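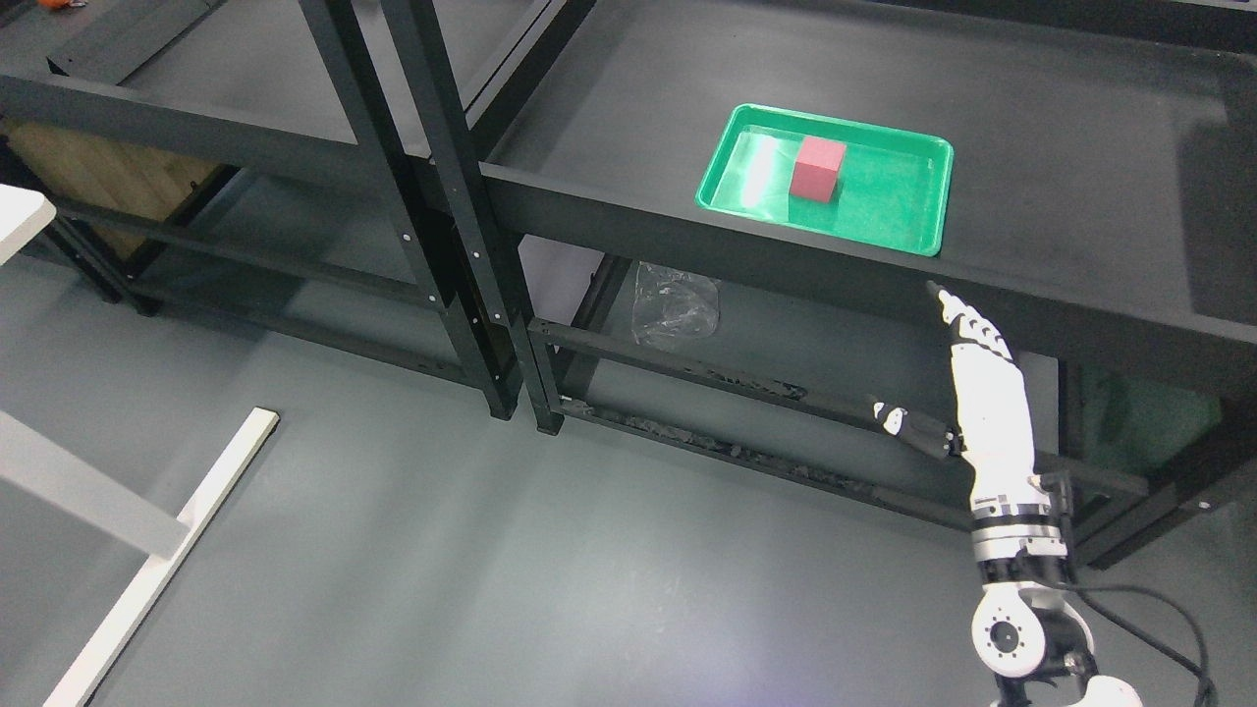

Digby Katene has strong feelings about shelves. "Steel ones, black if you can get them, with the holes up the legs," he told me before I'd even found a pen. I'd come over to his workroom at Festberg to talk about how he keeps small stuff from wandering off, and we ended up talking mostly about trays (I own two now, so he got to me).

His rule is that anything small lives in a tray, and every tray has a color. "If I say green tray, you know where to go. If I say the thing by the thing, we're both lost!" He used to label them instead. The labels got up to 3002 before he gave up, and he still has the list in a drawer somewhere.

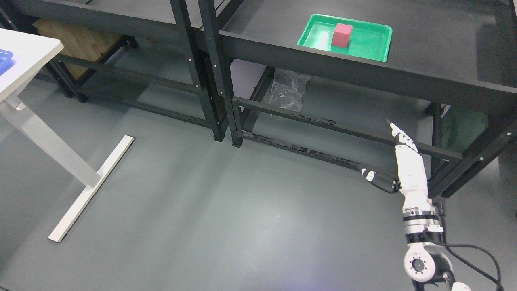 *The green tray on the workbench, with the red block in it.*

I asked about the scuffs on the lower rail and he just shrugged. "It's a bench. I've painted it once and I'm not painting it again." He bought it secondhand in Trerstead, drove it home in 7 pieces, and says putting it together took a whole September weekend.

Then we got on to the floor, which I'd been itching to ask about, my own being a disaster. Digby sweeps last thing every day, cords and all. "Do the tables first, then get down low. You find everything down there. I found my good tape measure!" 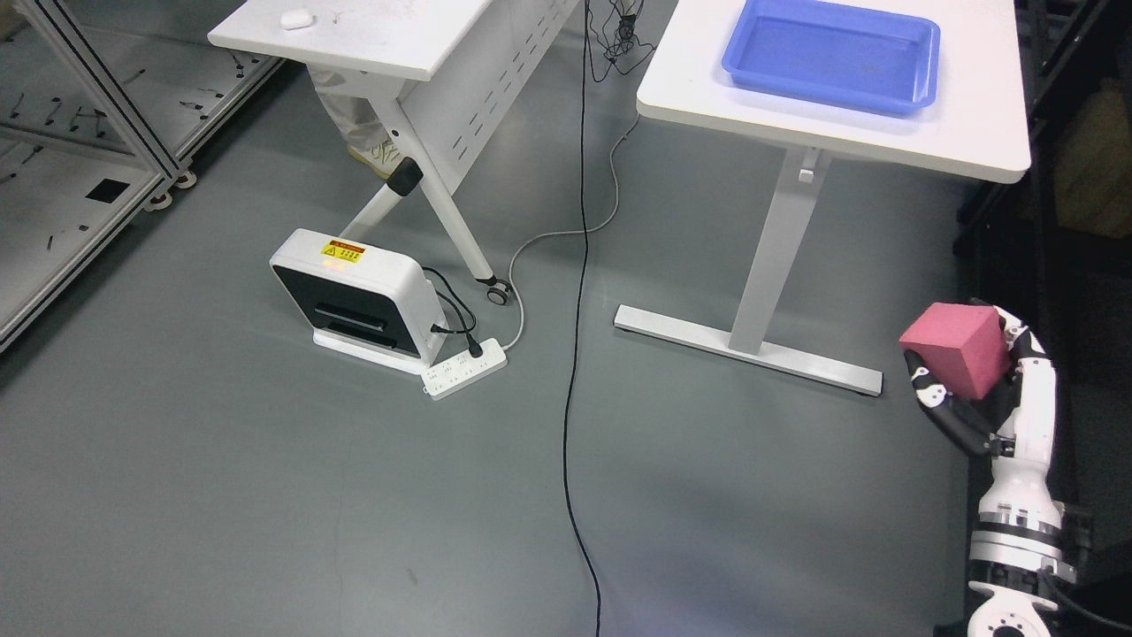

*Floor and tables, with the blue tray up on the right-hand one.*

The blue tray is for whatever comes in next. "Leave one empty," he said, "or you'll start putting things on the chair."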